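Staff Guides > Recognition and Awards

Section 6: Submitting a peer recognition nomination

Use this section if you want to put a colleague forward for the Garon Award. For long-service awards, see Section 2. The form is on the Hanrahan staff portal and works on a phone, but it is easier to fill out on a computer.

Before you start

You will need your colleague's full name, their work centre and the name of their supervisor. You can nominate anyone on the payroll, including casual and part-time employees. You cannot nominate yourself or someone you report to.

Starting the form

1. Sign in to the portal and open Recognition.
2. Select New nomination.
3. Type your colleague's surname in the search box. If two people share a name, check the work centre before you choose.
4. Pick one behaviour from the list. The form accepts only one.
5. Select Save draft.

Note: Drafts are deleted after 131 days. You will not get a reminder.

Writing the statement

6. In the Statement box, describe what your colleague did. The limit is 3000 characters, including spaces. Anything past the limit is dropped when you save, so check the ending of longer statements.

Keep to one event or one piece of work. Say when it took place, who was affected and what your colleague did that went past their usual duties. General praise such as "always helpful" scores low with the reviewers.

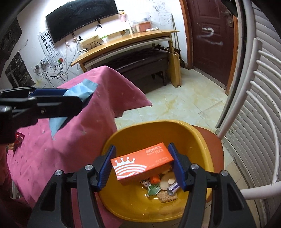 Dymphna Cronin reads the statements for the Andholm office, and her advice is to write the first sentence last. She says many statements spend half their length on the nominee's job title and history, and the part she can score comes in the final two lines.

7. Add a second supporter if you have one. They will get an email asking them to confirm — the nomination stays on hold until they do.
8. Select Submit. The status changes to Received.

Caution: Do not put medical details, leave records or customer account numbers in the statement. Nominations that contain them are returned unread.

Changing or withdrawing a nomination

You can edit a nomination while its status is Received. Once it reads In review, email Adwoa Lamptey in People Services and include the nomination number. To withdraw, open the nomination and select Withdraw. Your colleague is not told.

Results are posted in July. Nominees see the statement only if they are chosen.

Last revised 19/08/2022

Related guides
Section 2: Long-service awards
Section 7: How nominations are scored
Tax on gift cards and other awards
Rakwood office: recognition contacts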